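Cetside Folding Work Table, White Top

Item: Cetside 51
Availability: In stock, ships from the Flinell warehouse
Sold: Each

Overview

The Cetside 51 is a plain folding work table for classrooms, workshops, mail rooms and anywhere else a flat surface is needed for part of the week and has to be out of the way for the rest of it. It has a smooth white top, steel legs and a center brace that locks when the legs are fully open. One adult can set it up. We suggest two people for carrying it up or down stairs.

The 51 replaces the older Velent table we carried for many years. The height is the same, so the two can be used side by side. The leg locks are different and the parts do not interchange. If you need feet or locks for a Velent, order from the spare parts page while we still have them.

Specifications

Top length: 51 inches
Weight: 40 pounds
Load: 400 pounds, spread evenly over the top
Top color: White
Leg finish: Gray powder coat
Warranty: 2 years, parts only

The load figure is for a table standing on a level floor with both braces locked. It does not apply to a weight placed at one end or to a person sitting or standing on the top. For vises, presses and other tools that pull sideways, look at the Sachdeva fixed benches instead.

What is in the box

The table comes fully assembled with the legs folded. A bag taped to the underside holds four rubber feet and a card with the setup steps. Push the feet on before the table is used for the first time. Without them the legs will mark vinyl and wood floors.

Using two tables together

Many customers buy a pair and push them together along the long sides to get a deeper surface. The edges are square, so they meet closely, but there will still be a seam. Writing over it on a single sheet of paper is not comfortable. For drawing or cutting, lay a mat across both tops.

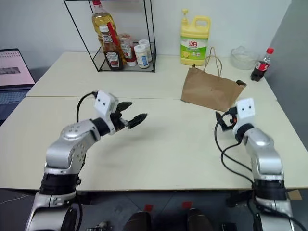

Back table pushed against a front table, with the seam running across the white top.

Floors are rarely flat, and one table may sit slightly higher than the other. Turn the adjusters under the legs until the tops line up, then check again after a few days of use. Joining clips are sold separately in packs of two.

Cleaning

Wipe with a damp cloth and dish soap. Dry-erase marker comes off if it is wiped the same day — permanent marker usually does not. Do not use scouring powder, which dulls the surface, and do not leave standing water along the edges.

Shipping and returns

Tables ship flat in a carton. Open the carton and look at the corners before signing for delivery. Unused tables can be returned in the original packaging, less the freight charge. Replacement feet, locks and adjusters are listed under Cetside spare parts.

Page updated February 2021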